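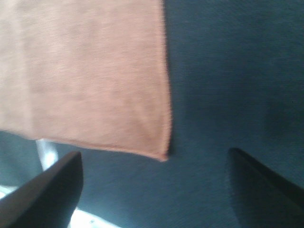 May 20, 2022

Cloths again. I said in October that I was done with cloths, and I wrote it down, so there is a record of my being wrong.

Today's job was folding and sorting the small stuff in the linen drawer, pink pile first. The pink ones are the Jondel towels, bought because they were cheap and because Ernő said the color would make them impossible to lose. We have lost four. The rest have been through the wash enough times that no two are quite the same pink anymore, or quite the same rectangle.

Washing notes, before I forget. Warm cycle, no softener. Softener makes them feel wonderful and wipe like a sheet of plastic. Ernő Bozsik ran one load with softener over the winter "to see" and we spent a week pushing water from one side of the bench to the other. That load has been demoted to the floor bin. Please leave it there, even if the towels on top look nicer than yours.

Dryer on low. The hems shrink faster than the middle, and then you get the curl at the corners, and then nothing stacks. I tried ironing a few flat. They stayed flat until I picked them up.

Folding, current method:

Lay the towel out on the dark blue cover, long side toward you. Smooth from the middle outward with the flat of the hand. Do the corners last and don't pull on them. Fold long side to long side, then in half, then in half again. Hem edges to the back, folded edge to the front of the drawer, so you can lift one out without bringing up its relatives.

I had been doing thirds. Thirds look better and take up less of the drawer, but they need judgment, and by the end of a pile I don't have any left. Halves it is. Timed it out of spite: the thirds pile took 9 minutes, the same pile in halves took 4. I would like those five minutes back from every month since I started this job.

The blue cover stays, by the way. There was a motion to go back to the white one. On the white one I couldn't find the edge of a pale towel without my glasses, and lint from the blue ones showed up like evidence. On the blue, anything pink is easy to square up. The cost is that the cover itself now collects pink fluff and has to be brushed down after each session. The Hoder brush works. The sticky roller works better and costs more, and somebody keeps using it on their coat.

Inventory, which is why I was in the drawer to begin with. The sheet on the door says 136 cloths, all kinds. I don't believe the sheet. It has said 136 for as long as I have been here, through two spills and the move upstairs. I got as far as the pinks and the Grasetti glass cloths before I had to give up the bench. Eight of the Grasettis have gone thin in the middle and should be retired to solvent duty. I put them in the bag on the hook with a label. If the bag is empty next time and the cloths are back in the drawer, I'll know there is an optimist among us.

Left to do:

Osagie heavy towels, bottom drawer. Haven't opened it. It didn't want to open either.

Cut the loose threads off the pink hems with the small scissors. Do not pull them. I pulled one and it kept coming, and that towel is now a somewhat shorter towel.

New label for the drawer front. The current one says MISC, and I think that explains a lot about the contents.

Decide whether creased counts as folded. My position is yes, if the crease came from the drawer, and no, if it came from being stuffed behind the drawer. Ernő's position is that it's going to get wet anyway. I can't find a hole in that and it annoys me.

Order more pinks? Jondel has changed the size, slightly, the way they do. New ones won't stack with the old ones. Could start a second pile. Could also stop caring, but I've just spent the afternoon on this.

Added later: found one of the four missing towels, wedged under the short leg of the drawer unit. Put it back. The unit wobbles without it.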